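How a robot arm learns from examples

When you learned to tie your shoelaces, someone probably showed you how. Then you tried it yourself, again and again, until your fingers knew what to do. Some robots learn in a similar way. They are given a lot of examples to copy.

What is an example?

For a robot, an example is a record of one job being done from start to finish. The job might be putting a can into a holder. The record has two parts. One part is what the camera saw. The other part is how the arm moved: how far each joint turned, and when the gripper opened or closed.

A short job might last 10 seconds. In that time the computer saves many pictures, and next to each picture it saves the position of the arm.

Who makes the examples?

People do. Melaniia Zakharchenko makes them for a project called Brisar. She holds a controller in her hand, and when she moves it, the arm moves too. She does the same job 20 times, has a rest, and then does it again with the objects in new places.

Moving the objects matters. If the can always stood in one spot, the robot would only learn to reach for that spot. Put the can somewhere else and it would close its gripper on thin air.

What about mistakes?

Sometimes the can slips or lands beside the holder. Melaniia marks that try as a miss. Misses are kept in a separate folder, so the robot does not copy them by accident. The can job in Brisar now has 651 good examples.

Why use a pretend room?

Real robots are slow to set up, and real cans get dented. So a lot of the work is done in a simulation. A simulation is a bit like a computer game: the arm, the table and the objects are all drawn by a computer, and the computer also works out how they would fall, roll or bump into each other. Starting again takes one press of a button.
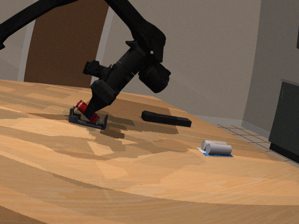

A simulated robot arm holding a red can at a grey holder.

What happens next?

The examples go into a computer program called a learning system. It looks for links between the pictures and the movements. After a lot of practice, it can look at a new picture and work out which way the arm should move next.

Then comes the test. The robot is given 90 tries with the objects in places it has not met before, and no one touches the controller. If it keeps missing in one corner of the table, Melaniia goes back and records more examples there.

Words to know

Gripper: the part of a robot arm that holds things.
Joint: a place where the arm can bend or turn.
Simulation: a pretend version of something, made on a computer.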